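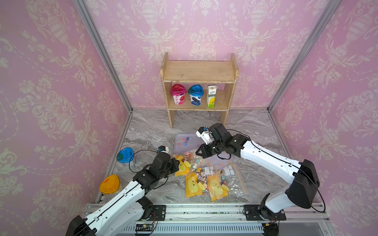
Rultura, 17 June 2024

Reading time: 4 minutes

Search products Enter keyword or item no.

Countertop Snack Shelf and Sweets Tray

The Plurero snack set is a small wood shelf and a shallow plastic tray, sold together or one at a time. It is meant for a break corner, a shop counter or a child's play store, anywhere a few drinks and some candy need a place to sit. The set has been in the Dilska catalog since February.

The shelf

Light wood, two side panels, a top board and one lower shelf. There is no back panel, so stand it against a wall if you don't want cups pushed out the far side. The lower shelf takes three drinks in a row. We keep two yogurt cups and a lemon drink carton on ours, with the strawberry cup on the left. The top board is left clear for refilling.

The shelf shown is our display piece and has the scuffs and pale edge marks to go with it. New ones ship sanded and unfinished. They mark easily, and a coat of clear wax before first use helps. Wipe with a barely damp cloth and dry right away. Do not soak.

The tray

Translucent lavender plastic with rounded corners. It lies flat in front of the shelf and holds lollipops and small wrapped candy. Don't overfill it - candy slides over the front. Wash by hand in warm water with a little dish soap. Stickers are not included and will lift if the tray is left in the sink. 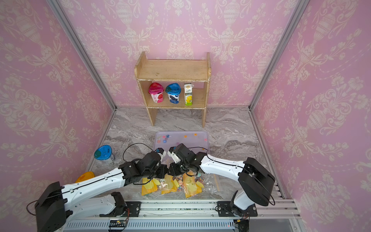
Tray with flower stickers, in front of the shelf.

Wall and floor panels

The pink damask wallpaper and the gray-and-white marble-pattern floor come from the Jang range and are ordered separately. The wallpaper has a cream pattern of urns and scrolls. Order all the wall pieces at one time, as the pink can vary a little between print runs. Both wipe clean, but sticky spots should be dealt with the same day.

Ordering

Item 71: shelf and tray together
Shelf load: up to 4 pounds, spread evenly
First run: 2,750 sets
Second run: 1,000 sets, now shipping

The shelf arrives flat with screws and a hex key. Fit the lower shelf first, then the top board, and tighten everything once the piece is standing square. The tray is packed between the side panels - check there before reporting it missing.

Drinks and candy are not included. Spare trays can be added to any order at checkout. Returns are accepted on unassembled shelves and unused trays in the original box.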